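Zwei Arme, Platinen und Kabel sortieren: Policy greift die Kabel nicht sauber, mehr Demos oder andere Methode?

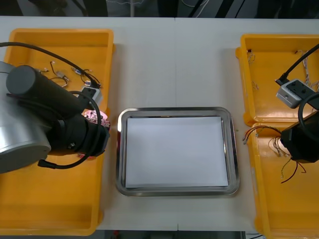 Worum es geht

Hallo zusammen, ich sitze an meiner Abschlussarbeit und komme gerade nicht weiter. Unser Aufbau heißt intern Bellis: zwei Arme, orange Schalen links und rechts, in der Mitte die Edelstahlschale mit weißem Papier drin. Die Platinen und Kabel sollen aus den Schalen in die Mitte. Trainiert wird per Imitation Learning mit 1.042 teleoperierten Demos, die Policy sagt immer ganze Aktionsblöcke voraus (Action Chunking).

Mit den Platinen bin ich echt zufrieden! Bei den dünnen Kabeln wird es aber zäh. Entweder greift der Arm daneben, oder er zieht gleich ein ganzes Knäuel mit hoch und weiß dann nicht weiter (er zittert so ein bisschen auf der Stelle, wer das kennt, weiß, was ich meine). Mein Betreuer meint, ich soll einfach weiter Demos sammeln. Ich hab eher den Verdacht, dass was an der Methode hakt. Hat jemand von euch schon mal mit Kabeln gearbeitet? Ausgewertet wird übrigens mit 5 Durchläufen pro Checkpoint.
Flelum, 2019-06-05

Plinitz

Oh, das Zittern kenn ich gut :) Bei mir kam das daher, dass in den Demos zwei Leute ganz verschieden mit Knäueln umgegangen sind. Der eine hat geschüttelt, die andere hat abgelegt und neu gegriffen. Das Netz mittelt dann irgendwas dazwischen und bleibt hängen. Schau dir mal nur die Episoden an, in denen ein Knäuel vorkommt, und leg dich auf eine Strategie fest. Ich hab die Schüttel-Demos komplett rausgeworfen und danach mit weniger Daten bessere Ergebnisse gehabt.

Zweiter Punkt: Nimm gezielt Korrekturen auf. Also Policy laufen lassen, und sobald sie danebengreift, übernimmst du und zeigst den Neuansatz. Das hat mir an einem Nachmittag mehr gebracht als vorher eine ganze Woche normale Demos. Wichtig ist, dass du den Fehlgriff selbst nicht mit ins Training nimmst, nur den Teil ab deiner Übernahme!

Und 5 Durchläufe sind zu wenig, sorry. Da kann ein Checkpoint einfach Glück haben. Mach lieber weniger Checkpoints und dafür mehr Durchläufe, mit festgelegten Startpositionen.

Flunuvska

Mach die Aktionsblöcke kürzer, hat bei mir geholfen. Kameras am Handgelenk auch mal prüfen, ob die noch fest sitzen, sonst lernst du Quatsch.

Flelum

Danke euch beiden!! Das mit den zwei Strategien trifft es ziemlich genau, bei uns haben auch mehrere Leute teleoperiert und abgesprochen war da gar nichts. Ich sortiere jetzt erst mal die Knäuel-Episoden aus und probiere danach die Korrekturen. Die Blocklänge lasse ich vorerst, sonst weiß ich am Ende nicht, woran es lag. Abgabe ist im November, ich schreib die Zahlen hier rein, sobald ich welche habe.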